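Greltside Reading Group list - August 2024
Subject: Re: Rumor spread and the repetition effect, notes for chapter 3

Rhun Rosser wrote:
> I read the draft twice. The claim that people pass on a rumor
> because they believe it seems too simple. In my own reading the
> passing on often comes first. Can you separate the two before
> the draft goes to the Presa people?

Yes, I think they can be separated, and the draft should do it. Belief and transmission were measured with a single item in the July pilot ("Would you tell a friend this is true?"), which mixes both. A person can answer no because they doubt the statement, or because they have no friend who would care. The Zaltine questionnaire splits them into two items, and I propose we use that wording from now on.

Points for the revision, in the order they come up in the text:

1. Repetition. Statements seen before are rated as more likely to be true than new ones. The effect is small for a single repeat and flattens after that. The draft says belief "grows with each hearing." Please strike that sentence. Our pilot used 18 statements, each shown one to three times, and cannot support a claim about a fourth.

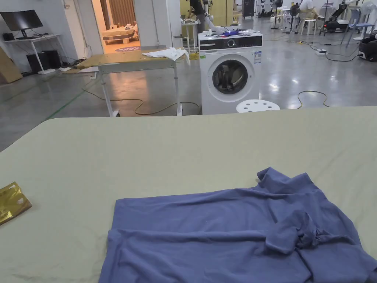

2. Source memory. People keep the content of a claim longer than they keep where it came from. A warning attached to the source can therefore fade while the claim stays familiar. Section 3 treats this as the same thing as repetition. It is a separate process and needs its own paragraph.

3. Sample. We had 101 respondents, of whom 12 skipped the transmission item. The draft drops them without saying so. They should be reported, and the belief scores should be run with and without them.

4. Fear. I would cut most of this part. Anxious readers may share more, but we asked about mood only at the end, after all the statements had been shown. The order makes any causal reading unsafe - the statements could have produced the mood. If the part stays, it should be labeled as a question for the next round.

On the wording of corrections, Su suggested leading with the true statement and naming the rumor once. I have no objection, but the present data say nothing about it, so it belongs in the discussion and should be kept short.
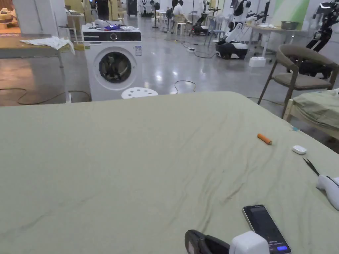
Ffion Gwynne replied off list that the two items should also be shown in random order, as a person who has just said a claim is false may feel bound to say they would not repeat it. I agree, and have changed the form to match. The old order is kept in the appendix for comparison with the pilot.

Comments on point 4 are the ones I need first.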